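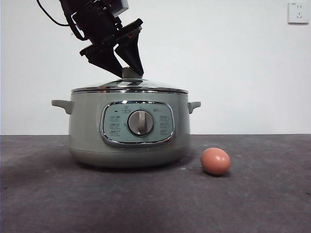
Running a small niche site from the kitchen table – my tips for keeping the work corner usable

Clear the table before you log in. Everything off, then laptop, notebook, one pen. I lose half a morning otherwise.

Chargers: binder clip on the table edge, thread the cord thru the little metal loops. Label each one with masking tape or you will unplug the router. Ask me how I know.

Affiliate paperwork goes in an accordion file, one pocket per program. Mine are Benix, Sedix and a catchall. Print the payout statement the day it lands. Benix changed thier dashboard in November and my old months were gone, had to email twice to get them.

Write the post total on the inside of the folder. 276 posts on the main site right now, 2 drafts I keep avoiding.

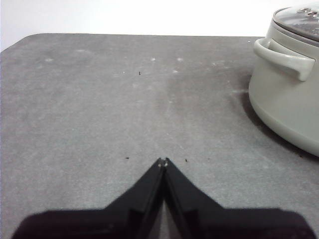

Wednesday is my bookkeeping night. Timer on for 40 minutes, phone in the other room. Last month was $1,489, month before $1,379, and I only caught a missing Sedix payment by adding it up on paper.

Sample products – open the box over the trash can, keep the packing slip, toss the rest. Photos by the window before noon.

Edith Rengifo emailed to say a dish rack holds file folders upright. Tried it, works great. Get the kind with wide slots.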